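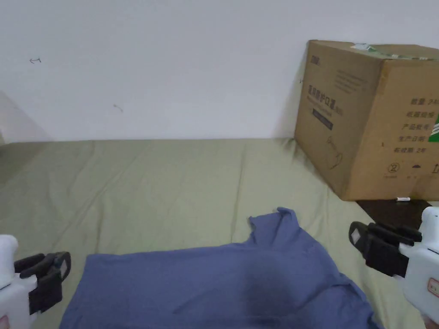 Reading time: 7 minutes

Kept, Worn, Passed On: How Long Everyday Clothing Stays in Use Among Residents of Kalniņš Hall

Final project report, Department of Consumer Studies, Ummont College
Submitted by Nuno Patrício, May 2026

Summary

This report presents the findings of a one-semester study of clothing use among students living in Kalniņš Hall, the larger of the two residence halls in Zeldale. The study asked how residents decide that an everyday garment is no longer worth wearing, and what they do with it afterward. Data were collected by questionnaire and by a wardrobe diary. The results suggest that residents retire most garments before any serious damage has occurred, and that loss of shape and fading are named more often than holes or tears. Many retired garments stay in the room for months before they leave it.

Background

Earlier student projects at Ummont College have looked at the buying of clothing. Much less attention has been given to the period after purchase, when a garment is worn, washed, dried, folded and stored many times. For a plain T-shirt or sweatshirt, this period makes up nearly the whole of its useful life. Choices made during it affect how soon a replacement is bought.

Residence halls are a useful place to study the question. Closet space is limited, laundry equipment is shared, and all residents must empty their rooms at the end of the academic year. Move-out forces decisions that might be put off for years in a family home. The housing office at Kalniņš Hall has provided a collection point for unwanted clothing during move-out for several years, but it had no information on why items were left there.

Method

The study was carried out in two parts. In January, a printed questionnaire was placed in the mailboxes of 200 residents. It covered the types of clothing owned, how often they were washed, the drying method used, and the reasons for the most recent decision to stop wearing an item. Completed forms were returned to a locked box at the front desk. No names were recorded.

The second part was a wardrobe diary. Participants listed their everyday tops at the start of the diary period and noted each time an item was worn, washed, repaired, lent or set aside. In total, 617 garments were entered. Formal wear, coats, shoes and athletic uniforms were excluded, as these are bought and used under different conditions.

Diary entries were coded by the author. Where more than one reason was given for setting an item aside, the first reason listed was treated as the main one. This rule was simple to apply, although it may understate the effect of several small faults building up together.

Findings

Reasons for retiring a garment. The most common main reason was a change in shape, including stretched necklines, twisted side seams and shrinking in length. Fading came second. Holes, tears and permanent stains ranked lower than expected. Fit was mentioned often, but respondents did not always make clear whether the garment or the wearer had changed.

Washing and drying. Most respondents washed tops after a single wearing, even when the item had been worn for only part of a day. Those who dried their clothing on a rack reported fewer problems with shrinking. They also tended to sort their loads, so the effect of drying cannot be separated from that of general care. Several residents wrote that they would prefer to air-dry but had no room for a rack. The building rules do not permit lines in the hallways.

Storage. Garments kept folded in a drawer were worn less often than garments kept on a chair or at the top of a basket. Residents appeared to rotate through a small group of visible items while the remainder went unused. Some diary keepers reported finding shirts during the study that they had assumed were lost.

The waiting period. A garment that had been retired rarely left the room at once. It became sleepwear, was used for cleaning, or was put into a bag for donation that remained under the bed. Respondents described this stage with some discomfort. They considered the item to be gone, but continued to store it.
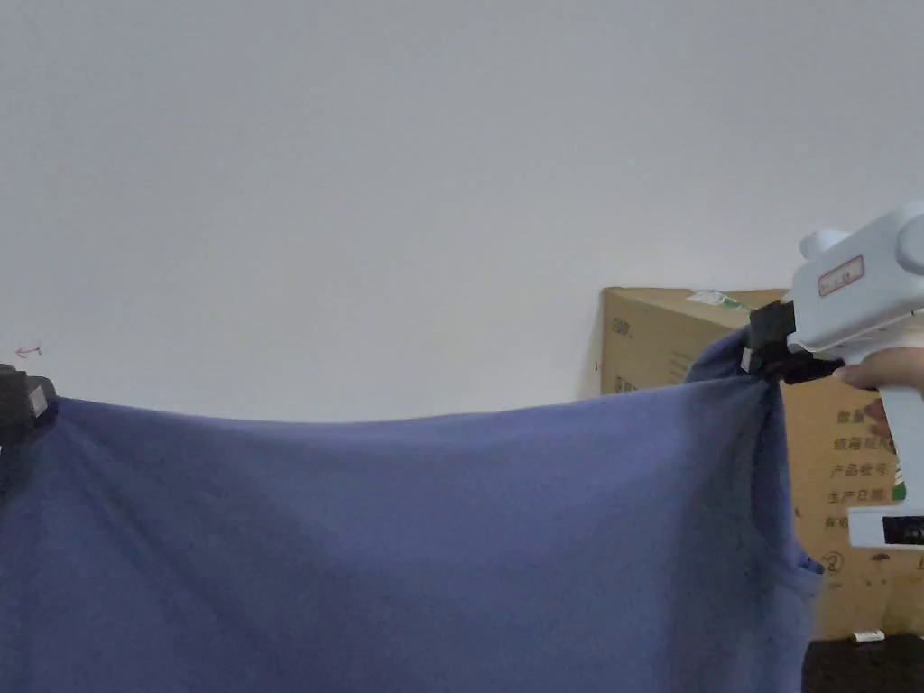 Povilas Strazds, responding to the draft at the department review session, asked whether the waiting period should be considered waste at all. He noted that a shirt used as sleepwear is still being worn, and that buying separate sleepwear would have a cost of its own. In his view the report should count such items as being in their second use and reserve the term "retired" for clothing that is no longer used for anything.

The author accepts this point in part. The diary form did not provide a category for second use, and adding one would have shown a longer total life for many items. The term "retired" has been kept in this report to match the wording of the questionnaire. It should be read as meaning that the garment is no longer worn outside the room.

Repair

Repair was uncommon. Respondents who had mended a garment in the past year usually described sewing on a button or closing a short seam. Stretched or twisted shirts were seen as beyond repair. When asked what would make mending more likely, respondents asked for access to a sewing machine more often than for instruction. The Ullberg Library has two machines available to the public, but few respondents knew of them.

Limitations

The study covers one residence hall and one semester. Warm-weather clothing is likely to be underrepresented in the diary. Participation in the diary was voluntary, and students with an interest in clothing may have been more willing to take part. Ages of secondhand items were often unknown, and these items were left out of any comparison based on years of use. Fiber content was requested on the form, but many labels had been removed or could no longer be read.

Recommendations

The housing office should consider keeping the clothing collection point open throughout the academic year. A permanent point would shorten the waiting period and reduce the volume handled at move-out.

Folding drying racks could be made available for loan from the front desk of Kalniņš Hall under the same terms as vacuum cleaners.

Information on the sewing machines at the Ullberg Library should be included in the welcome packet for new residents, together with the library's opening hours.

Any future study should include a category for second use in the diary form and should record where each garment is stored. A comparison with students who live off campus would also be of value, as they do not face a fixed move-out date.

Materials

Blank copies of the questionnaire and the diary form are held by the department office and may be reused by other students with acknowledgment. Completed diaries will be destroyed after grading, in accordance with the consent form.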